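Cahier d'atelier – Journée portes ouvertes, cellule de démonstration, juin

Notes prises sur place, recopiées le soir. Je corrige seulement l'orthographe, et pas toute.

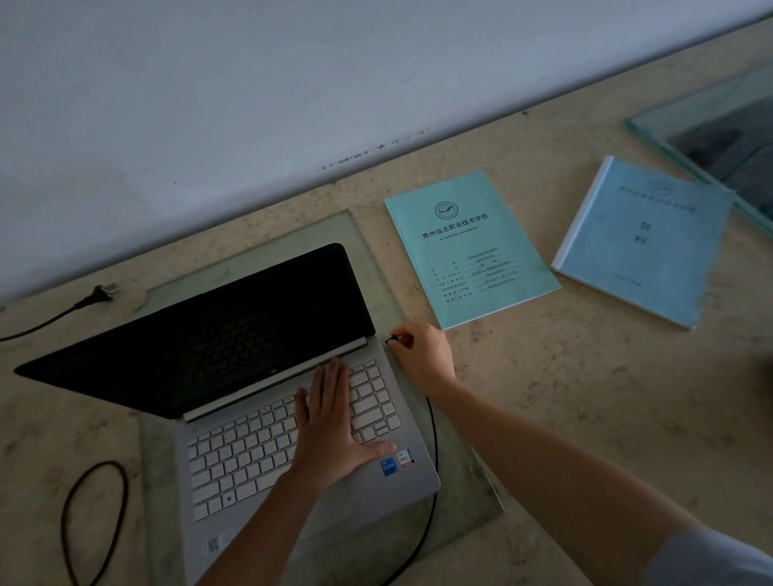

Nekeo demandait, dès le matin, si on ne ferait pas mieux de montrer le bras à vitesse réduite pendant toute la journée, quitte à paraître lents. Leur argument : le public regarde la pince, il ne regarde pas le chronomètre. J'ai répondu que je voulais au moins un passage à la cadence normale par groupe, avec la barrière fermée. Nous sommes restés sur cela, et je crois maintenant que la remarque était bonne pour les petits groupes du matin.

8 h 15. Branchement du poste de commande, alimentation d'abord, réseau ensuite. L'ordinateur était posé sur la plaque de verre, ce que je n'aime pas beaucoup : il glisse un peu quand on appuie sur un connecteur. À prévoir, un tapis antidérapant. La documentation de l'école était à côté, un livret vert et un livret bleu pâle, je ne les ai pas rangés tout de suite.

8 h 40. Démarrage du contrôleur. Message d'erreur sur l'axe 4, perte de référence. Reprise d'origine faite à la main, deux fois. La deuxième fois, c'était correct. Je note que le bras avait été transporté depuis l'atelier de Gevmont en position pliée et que personne n'avait remis les repères de calage. Il faut ajouter une ligne dans la fiche de transport.

9 h 10. Essai à vide, puis avec les cubes de mousse. Trajectoire de prise propre. Trajectoire de dépose trop basse de quelques millimètres, la pince touchait le bac. J'ai relevé le point d'approche et j'ai sauvegardé sous un autre nom, pour garder la version de l'atelier.

Programme présenté au public :
– prise d'un cube dans le bac d'entrée, contrôle par la caméra, dépose dans une des quatre cases
– arrêt d'urgence provoqué par un visiteur, puis redémarrage expliqué
– guidage à la main, le visiteur tient la poignée et enregistre trois points

La vitesse était réglée à 300 mm/s en mode visite et à 700 mm/s pour le passage à cadence normale. Le bras peut faire plus, mais dans cet espace je ne le souhaite pas. Avec les cubes de mousse, les pièces commencent à bouger dans la pince si on accélère trop fort au départ. C'est l'accélération qu'il faut surveiller, la vitesse elle-même pose moins de problèmes.

10 h. Premier groupe, des élèves. Questions surtout sur le prix et sur la programmation. Un élève voulait savoir si le robot « voit » la couleur ou s'il la devine. J'ai montré l'image de contrôle et le seuil. C'était plus clair que mes explications de la semaine passée, je garde cette façon de faire.

10 h 50. Panne courte. La caméra ne reconnaissait plus les cubes jaunes. Le soleil arrivait par la verrière et la table renvoyait trop de lumière. Nous avons baissé le store et augmenté l'éclairage annulaire. Temps perdu : un groupe entier a regardé un robot immobile et a été très poli. Pour la prochaine fois il faut faire l'étalonnage avec le store déjà baissé.

Midi. Pause. Bras mis hors énergie, clé retirée.

13 h 30. Visite de Fikance. Ils cherchent une solution pour le chargement de petites pièces moulées et ils ont regardé la pince de très près. La leur doit prendre jusqu'à 600 grammes, la nôtre est donnée pour moins que cela avec les doigts actuels. J'ai dit que je regarderais avec des doigts plus courts, sans rien promettre. Ils demandent aussi si le guidage manuel reste possible avec des gants. Je n'ai pas su répondre. À essayer.

14 h 30. Démonstration de l'arrêt d'urgence, plusieurs fois. Le redémarrage est trop long à expliquer : il faut acquitter sur le boîtier, puis sur l'écran, puis encore sur le boîtier. Les visiteurs perdent le fil. Je voudrais une petite affiche avec les étapes, écrite gros, collée sur la barrière.

15 h 20. Guidage à la main. C'est ce qui a le mieux marché de toute la journée. Les gens poussent d'abord trop fort, ensuite ils comprennent que le bras suit et ils deviennent presque délicats. Deux points enregistrés trop près l'un de l'autre ont bloqué le programme, il manque un filtre. Je l'écrirai.

16 h 45. Arrêt. Le compteur de cycles, remis à zéro le matin, n'est pas arrivé aux 2000 que nous avions annoncés sur le panneau. La panne du matin en explique une partie, le reste vient du mode visite. Changer le panneau.

Matériel à rendre ou à vérifier :
– barrière mobile, prêtée par Roussel, une roulette est dure
– rallonge de l'éclairage annulaire, la fiche chauffe un peu, ne pas réutiliser avant contrôle
– cubes de mousse, les jaunes sont abîmés aux angles

À faire avant la prochaine visite : doigts courts pour la pince, filtre sur les points enregistrés, affiche de redémarrage, tapis sous l'ordinateur. Demander à Gevmont leur fiche de transport en version modifiable, la nôtre est un scan et on ne peut rien y ajouter.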